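Fadberg Institute
Robot Learning Laboratory
Handout 5: Gathering Demonstrations in Occupied Rooms
Revised July 9, 2026

Scope

This handout covers the collection of demonstrations with the hand-held gripper. It should be read before the practical session and kept with the laboratory manual. Students who completed the bench exercises in November may skip the section on calibration in the manual, but are expected to know the material below.

Terms

A demonstration is one complete performance of a task by a person, from the starting pose to the release of the object. An episode is the stored record of a demonstration, including the wide-angle video, the gripper opening, and the estimated path of the hand. A session is the set of episodes gathered in one room without a change of operator.

Choice of room

A policy trained only on laboratory benches tends to learn the bench as well as the task. For this reason, the course requires that part of each group's data come from furnished rooms. Bedrooms, storage corners, and kitchens are all acceptable. Furniture should be left where it stands, and boxes or household goods along the walls should not be cleared away for the recording.
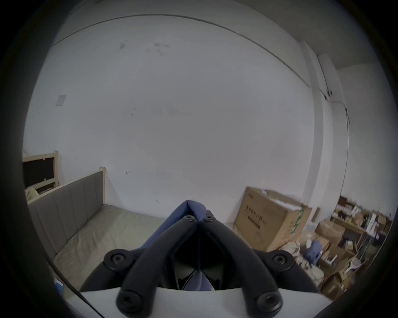
Large plain surfaces deserve some attention during planning. The path of the hand is recovered by following visual features from one image to the next, and a bare wall offers few of them. Where such a wall fills much of the view, the operator should move more slowly and keep some furniture or stored goods in sight. Episodes in which tracking is lost are to be marked as failed and kept in the session folder. They are used in Assignment 2.

Procedure

Record the mapping pass first. Walk slowly through the working area with the gripper held at chest height, then return to the starting point.
Begin each demonstration with the fingers fully open.
Perform the task at an even pace. Do not pause to correct a poor grasp; finish the motion and mark the episode.
Change the position of the object between demonstrations. Change the starting pose of the gripper as well.
Upload the session to the Gistonix server before leaving the room.

Quantity and balance

Each group will submit 600 episodes by the end of the term. No single room may supply more than half of them. The Dunbar set, which is provided for comparison, was gathered in 19 rooms and should be consulted when groups draw up their room lists.

Reading and discussion

Read the course notes on the Fudgate study before the next lecture. Be prepared to discuss how variety in the background should be weighed against variety in the motion when recording time is limited.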